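How Does a Robot Know Where to Squeeze?

Oct 10, 2018
By Atieno Owino
2 minute read

Picking up a bowl feels easy to you, but that's only after years and years of practice! Your eyes find the bowl, your brain picks a good spot on it, and your fingers close just enough. A robot has to get all of that from its software, the set of instructions that runs inside its computer.

First comes seeing. A camera sends the computer a picture, but to the computer a picture is only a big pile of numbers (one I worked with was 600 dots wide – and every single dot had its own numbers). The seeing part of the software, called perception, sorts through them and says, "I think there's a bowl here, and this curvy line is its rim."

Next comes planning. The planner at Nundamlow, where I write programs, thinks up 20 different ways to reach for a bowl and then throws out the silly ones, like going straight through the table.

Last comes control, which is my favorite part. Control checks on the fingers again and again while they move. Too loose, and the bowl could slip. Too tight, and – well, you can guess!

One more thing helps a lot, and that is being shown. A person can hold a gripper in their own hand and pick up dishes with it, and the software can study the pictures and copy the moves. A bowl is nice to start with, with one finger pad inside the rim and the other outside.

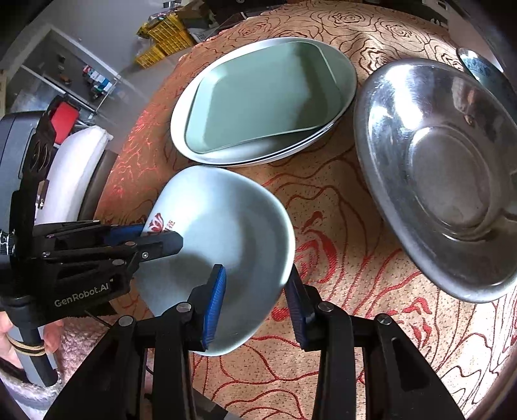

Try It Yourself

Make a pincher out of your thumb and one finger, and ask a grown-up for a plastic bowl. Can you lift it by the rim? Now close one eye and try again, nice and slowly.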